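Stenville workshop, notebook 4
May 2, 2025

Started on the big table today. The top has been bothering me since December, when the glare off the windows got bad enough that I kept missing scratches in the finish. Wiped it down twice with the mild soap, then once with plain water. The specks near the middle did not come up. I think they are in the coating and will need sanding or nothing.

Measured the top for a cover sheet: 175 cm long, 69 cm deep. Kurnis quoted 279 for a cut piece in matte, delivery extra. Drurnov has not answered. The black rim on the far side stays as it is, the sheet can stop short of it.
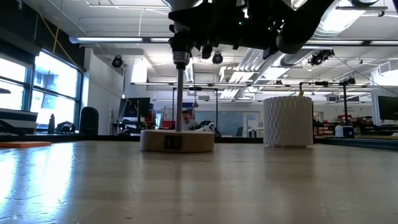

p. 54

Glossy beige shows everything when the daylight comes in from the left: faint scratches, worn patches, reflections of whatever is standing on it. The round light-wood piece with the metal rod is on its flat side and can stay on the table while we test samples. Same for the white container with the diamond pattern. Both are good for judging reflections, one pale and ribbed, one plain wood with smooth sides.

To do:
Ask Bermúdez for an offcut in matte gray and one in matte white.
Try wax on a hand-sized patch at the back before spending money on the sheet.
Felt under anything that gets slid. Check the drawer first, there was a half roll left.
Look up what was used on the top last time. Should be in notebook 3, toward the end.

Left the worst scratch marked with masking tape. Please don't peel it off until I have tried the wax.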